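Onon Wallet Support
Ticket 224: Withdrawal stuck at "awaiting confirmation"
Status: Resolved
Opened by: Chaimae Helmy
Assigned to: Trefor Rosser

Chaimae Helmy
I sent a withdrawal from Onon to my own outside wallet this morning. The balance went down straight away but the coins never arrived. The history page says "awaiting confirmation" and there is no transaction ID. I have logged out and back in, and tried the phone app as well as the website. Same on both.

Trefor Rosser
Thanks. Please don't send it again while this is open. Can you tell me which network you picked, and whether the address was already in your address book?

Chaimae Helmy
Nistititz network. New address, added just before I sent.

Trefor Rosser
New addresses go through a hold, and yours should have cleared after 2 hours. The hold has ended on our side but the request was not passed on to the signing queue. I have sent it to Hajar Lamrani on the payments team.

Hajar Lamrani
Found it. The fee was set before the hold began and was too low by the time it ended, so the queue kept turning it down. It had made 7 attempts. I have cancelled the request and put the full amount back in the account, fee included.

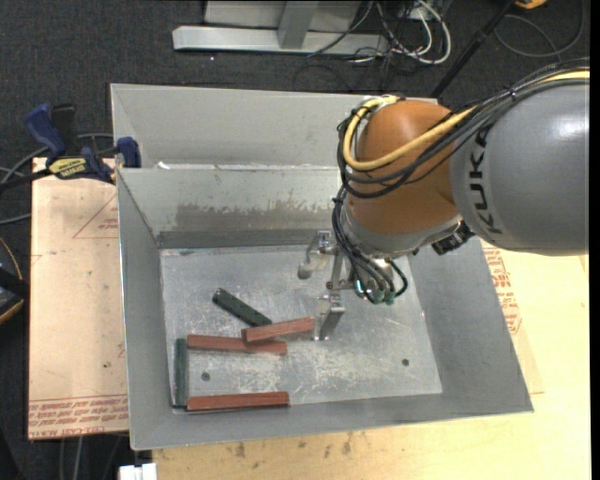
Last modified: October 9, 2025

Chaimae Helmy
Balance is back. I sent it again to the same address and it arrived with 5 confirmations showing. Please close.

Trefor Rosser
Closing. The fee will be worked out again at the end of the hold from the next release. Until then, if a request stays at "awaiting confirmation" after the hold, cancel it from the history page and send again.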